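Titura Mixed Snack Box, large size
Bought from Drellach, £38 with delivery

I buy a lot of Chinese snacks, but normally one or two packets at a time from the shop in Plondness. The Titura box is a way of getting a mixture in one go. You choose the size (small or large) and whether you want it sweet, savoury or mixed, and Drellach picks the contents. I ordered the large mixed box in April and have now eaten nearly all of it.

Delivery and packing

It took four days to arrive. The outer carton was a sensible size and had crumpled paper in the gaps. One of the breads had been squashed at one end, but the wrapper had held and it was fine to eat. The total weight given on the packing slip is 852 g, and that includes wrappers. There are a lot of wrappers. Almost everything is packed singly, so it keeps well, but expect a full bin.

The slip lists the contents in English by type only, such as "pastry" or "meat snack". Most of the packets themselves are printed mainly in Chinese. Anyone with an allergy should ask Drellach for the full ingredients before ordering. I did email to ask about sesame and had a clear answer the next morning.

What you get

The large mixed box leans towards bread and pastry, with the savoury things filling in the rest. Mine had a red bag of roast duck marked BEI JING KAO YA, seaweed in a light blue bag with a cartoon face on it, wrapped sausage snacks, small red sachets and several long breads in clear plastic. I put it all out on the dining table to share, on a sheet of paper to save the tablecloth.
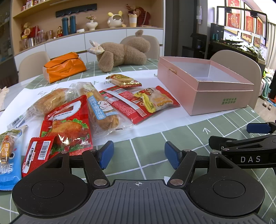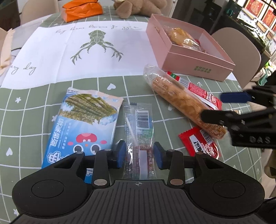
Some of the snacks on the table, with the paper over the green cloth.

The breads and pastries

These were the best part. The long flaky pastry is buttery and only slightly sweet, and it goes well with tea. I warmed a second one in the oven for a few minutes and it was better still, although it sheds flakes everywhere. The bread with the cartoon dog on the label is softer and sweeter, closer to a brioche finger. Children will like it. The slip gives 163 calories for each of the softer breads.

The plain golden roll was a bit dry. I had half with jam and left the rest.

The savoury things

Roast duck in a bag was what I was most curious about. It is rich and quite salty, and a little goes a long way - I sliced it cold into rice with cucumber and got two lunches out of it. It doesn't have crisp skin and I wouldn't expect it to.

The seaweed is thin, crisp and lightly salted. Once open it softens quickly, so finish it the same day. The sausage snacks are sweeter than a British cocktail sausage and rather firm. I liked them, but the other person in the house did not. The red sachets were hot enough that I'd keep them away from small children.

Compared with the Cui box

I had the Cui box last year from a different seller. Cui gives you more crisps and sweets and includes an English leaflet explaining each item, and I missed that with the Titura. The Titura food is more filling and has fewer things I would have given away. If you mainly want sweets, get the Cui.

Would I buy it again?

Yes, but in the small size. The short dates on the breads are the main problem with the large one. Two people would have to eat bread every day to get through them in time, and they don't say whether they can be frozen. I froze one anyway and it came out a little tough.

Four stars out of five. It loses one for the missing leaflet and the dry roll.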